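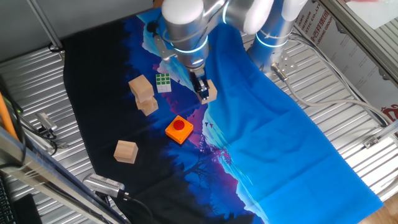
Ona Kļaviņa would like a word about the dog

There is a dog in Wadberg. It is on screen for four minutes, it has no lines, and since the film opened it has received more fan mail than anyone else in the cast. Ona Kļaviņa, who wrote the thing, directed it, and plays the second-largest part in it, has made her peace with this. Mostly.

"I spent three years on the script," she told me over the phone, from a train that kept going into tunnels. "The dog was added on a Tuesday."

If you have missed the fuss so far, Wadberg is a family comedy set in a small ski town of the same name during a winter when it doesn't snow. Aigars Kuusk plays a lift operator with no lift to operate. Kļaviņa plays his older sister, who comes home for a funeral, stays for the soup, and ends up running the town's only hotel against the wishes of everyone in it, including the guests. There is a wedding. There is a second funeral, which is funnier than the first. It runs 121 minutes and I only looked at my watch once, during the song.

Yes, there is a song. We'll get to that.

Kļaviņa has had a funny sort of career. She came up playing nurses. Her first six screen credits are all nurses, two of them named Ilze, and she says she can still take a pulse in a way that alarms actual doctors. Then came Drurndale, the crime series where she was the detective who never took her coat off, and after that she couldn't get cast in anything that didn't involve rain. She wrote Wadberg, she says, because she wanted to be warm. They shot it in a disused hotel in February with the heating broken. So that's how that went.

Kuusk has the opposite problem. He's been funny for so long that people laugh when he orders lunch. His last three pictures all did well and all had him falling off something: a roof, a ferry, a slightly different roof. Wadberg keeps him upright for the full two hours, apart from one short business with a ladder that he swears was in the script and Kļaviņa swears was not.

"He came off it beautifully," she said. "What was I going to do, cut it?"

What's nice about him in this one is how little he does. There's a long stretch in the middle where his character, Rihards, sits in the lift hut with the radio on and waits for weather. He eats an egg. He writes something on a clipboard and crosses it out. The audience I saw it with was in pieces, and I couldn't tell you why, and I was in pieces too. Then his mother calls, and he tells her everything is going well, and the place went so quiet I could hear the man next to me trying to unwrap a mint with dignity.

The two of them had never worked together before, which seems careless of somebody. They argue like people who shared a bathroom for eighteen years. The scene over the hotel ledger is being passed around already, and it deserves it, but I'd point you to the smaller one in the car, where she wants the window down and he wants it up and they're both talking about their father. Kļaviņa shot it in one take and then shot it 20 more times to be safe. The first take is the one in the film. Kuusk would like her to know that he remembers this.

Not all of it works. The hotel guests are a thin bunch. There's a German couple who exist to be disappointed, and a salesman who has wandered in from a broader comedy and can't find the way back out. The subplot about the mayor and the snow cannon gets picked up and put down so often that I had forgotten which side he was on by the time he won. And the song, which is called "Lūse" and is sung by the bride's uncle at the wedding, goes on for seven verses. It's a real charmer for three of them.

I asked Kļaviņa about the song. She said the uncle was a lovely man and had learned all seven verses, and did I want to be the one to tell him?

I did not.

As for the dog: it's a large gray one of no particular make, it belongs to the second assistant director, and it walked into the lift hut during a rehearsal and lay down on Kuusk's feet. He kept going. They put it in the next scene, and the one after that, and by the end of the week it had an arc. It now has a better poster than he does. There is talk of a sequel, and Kļaviņa has noticed that the talk begins with the dog and works its way down to her.

She's not sure about a sequel anyway. She has a thriller half written ("Indoors. All of it indoors.") and has promised the people behind Drurndale a one-off special, to be filmed in October, in the coat. Kuusk goes straight into Buvcombe, a costume drama in which he plays a bishop. I asked whether the bishop falls off anything. There was a pause on the line that I would describe as contractual.

The film's success has caught its distributor a little short. It opened small, on 30 screens, with a trailer that gave away the second funeral and left out Kļaviņa altogether. By the second weekend they'd added 50 more and recut the trailer, and now it gives away the ladder. If you can walk in having seen neither, do. Keep your eyes shut during the ads if you have to. People will assume you're resting.

It helps to see it with a crowd, too. This is a movie with grandmothers in it, and it has been pulling in grandmothers, and the ones in my row had opinions. One of them worked out who had sold the hotel a good ten minutes before the script wanted her to and told all of us. Another one said "oh, you fool" to Kuusk, quite tenderly, every time he picked up the telephone. I have paid more for worse commentary tracks.

Children seem to like it as well, though the very small ones may get restless during the ledger. Mine is nine. She gave it top marks and then took one off for kissing. When I told her I was going to be speaking to the director, she had a single question to pass on, which was whether the dog was all right at the end, after the bus leaves.

I passed it on.

"Everybody asks that," said Kļaviņa. "My own mother asked that. I'm on that bus! I'm sixty feet away with a suitcase, crying, it took me all morning to get it right." The train went into another tunnel, and when it came out she was still going. "Tell her yes. The dog's fine. The dog has an agent."

Wadberg is playing now. The late shows have been the quieter ones, if you like your armrest to yourself, and the subtitled prints carry all seven verses in full. Stay through the credits for a short extra bit with the clipboard.

Next time: your letters about the Drurndale finale, of which there were a lot, and at least one of which was polite.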